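3.2 Surface pattern and the return of small objects to storage

The second part of the study dealt with the surfaces on which small household items are set down before they are put away. In the first part, participants from the Ivham housing association had described their storage habits in interviews. Many of them named the same difficulty: an item left near its container was often overlooked when the surface or the wall behind it was strongly patterned. Meijer had made a similar remark in his earlier notes on hobby rooms, but did not pursue it.

Four settings were prepared. Two had a plain floor covering and plain walls, one had a plain floor with patterned walls, and one combined a marble-patterned floor with floral wallpaper (Figure 4). The last of these was expected to be the hardest to read at a glance. Its floor is gray with pale veins that run on a diagonal, and a thin tool placed along the same line has little to set it apart from the ground. The wallpaper, with its large blue bows and pink ribbons, draws the eye upward and away from the floor. 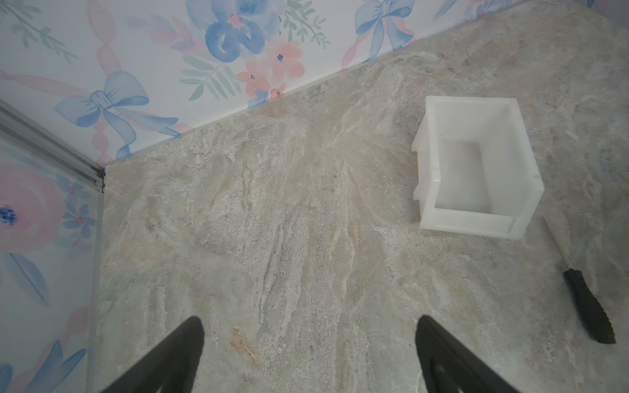 Figure 4. Patterned setting with open storage bin and screwdriver.

The choice of container was kept deliberately simple. A lidded box would have added a step to the task, and the interviews had shown that lids were a frequent reason for leaving things out. An open-topped bin in white translucent plastic was therefore used, with a front edge that is notched and stepped on one side. The bin was empty at the start of each trial – a partly filled bin was found in the pilot to serve as a hint about what belonged in it.

The screwdriver was selected from a list of 62 items that the Ivham participants had reported finding out of place at home. It has two clearly different parts, a dark handle and a thin bright shaft, and these behave differently against a veined surface. Observers in the pilot reported the handle first in nearly every case. The shaft was noticed later and, in the patterned setting, was at times taken for one of the veins.

Each participant viewed the settings for 15 seconds and was then asked to name every item that should be put away. Answers were written down by a second person who could not see the setting. Lighting was held constant, although soft shadows on the floor could not be fully avoided. Following the procedure proposed by Wirkus and Lawal, no participant saw the same setting twice.

The results should be read with some care. The patterned setting differs from the plain ones in both color and line, and the present design does not separate the two. A further series using the Pastari floor samples, which share one color range but vary in the direction of the veins, is planned for June.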